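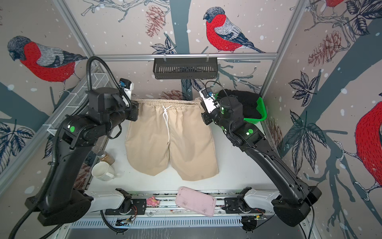

Nia Lewis wrote to us to say that her grandmother can tell it is going to snow because the birds puff themselves up. Her grandmother has been right every winter, Nia says, so is it true?

Well, maybe. Let's be careful before we say yes.

First, birds do puff up. A bullfinch on a cold branch can look nearly as round as a tennis ball. The bird has fluffed out its feathers, and the fluffed feathers hold a layer of air next to its skin. Air is very good at keeping heat in. Your winter coat works the same way.

So a puffed-up bird tells you the bird is cold. Does it tell you snow is coming? Snow needs cold air, but it also needs water in the air, and plenty of freezing days are dry as toast. On those days the birds puff up too, and no snow falls. Do people remember those days? Mostly they don't. They remember the day the birds were round and school was closed.

People do this with all kinds of weather sayings. In Tutthorpe they say a big crop of berries means a hard winter. It sounds clever, but how would a bush know? Berries grow from flowers that opened in spring. A big crop tells you something about the weather that has already been.

Pine cones are a better bet, a little. Their scales close up in damp air and open in dry air. That is real, and you can try it with a bowl of water and one cone. But a closed cone only tells you that it's damp now. You could find that out by sticking your head out of the door.

Want to test Nia's grandmother? Get a notebook. Every winter morning, write down "puffy" or "not puffy." The next day, write down "snow" or "no snow." Write it down even when it's boring, and don't skip the days when the birds get it wrong. One week won't do. Keep going until April, then look at how many puffy days had snow after them and how many didn't.

Then do the same for the not-puffy days. People always forget that part.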